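Up before seven again, with the window open and the neighbor's sprinkler ticking away, and I lay there for a good while making lists in my head before I gave up and put the kettle on. May always does this to me. The mornings get light so early that I feel I'm already behind by the time I've found my slippers.

The Butcombe lunch is nearly here and I still haven't settled what goes on the table. I went back and forth over it all through my toast. My first idea was flowers, but the bunches at Jara have gone up again and they never last past the second day in that room, with the sun on them all afternoon. So fruit it is, I think, and the baskets, and as little fuss as I can manage. I do like fruit on a table. My mother used to put out a bowl of it whenever anyone was coming, even the man to read the meter, and I suppose it has stayed with me.

Grapes, certainly, the dark ones. They look so rich against a pale top, almost black until the light gets at them, and then you find all that red. And I am fond of a woven basket in that rusty sort of red, with leather handles. It warms up a white room more than anything else I've tried, and I've tried a good many things (the yellow runner, oh dear). 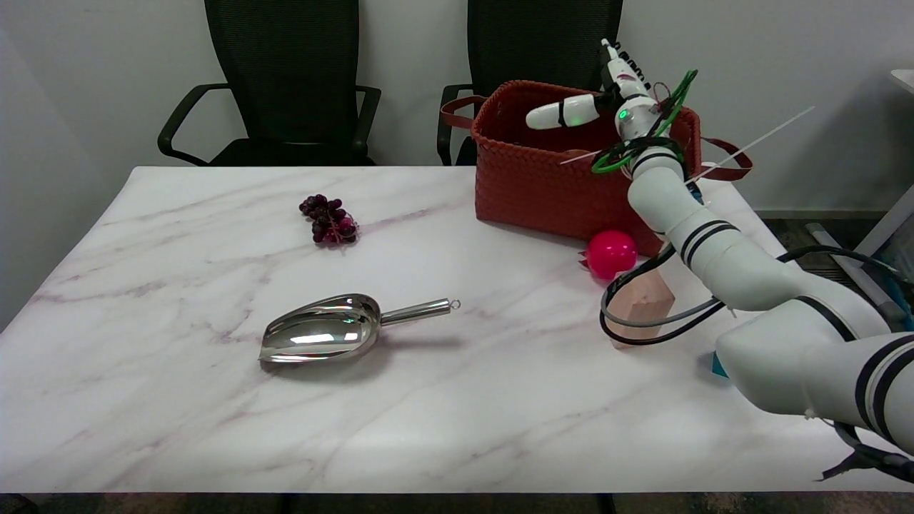 Then there is the matter of ice. Last year we ran out before the second jug of lemonade and I had to drive to Zamow in my good shoes, so this time I have ordered two bags from Civura and they promise to bring them to the door. It came to a little more than I wanted, but I had put aside 600 for the whole lunch and my sums this morning came out at 618, and I refuse to lie awake over 18. We will be 30 if everyone turns up. They never all turn up, though the year I count on that will be the year they do!

I spent the rest of the morning on place cards. My handwriting starts out lovely and gets worse with every card, so whoever comes late in the alphabet will have to forgive me. I did them at the kitchen counter with the radio on and had a second cup of tea, then a third – I shouldn't, but it was that kind of morning – and by noon I had only got as far as the letter M.

A short walk after supper, down to the creek and back. The air smelled of cut grass and somebody's barbecue, and the swallows were out. I came home meaning to finish the cards and read my book instead. Must remember napkins tomorrow, and to ask at Jara whether they can keep back some more grapes for me, the same dark kind if they have them.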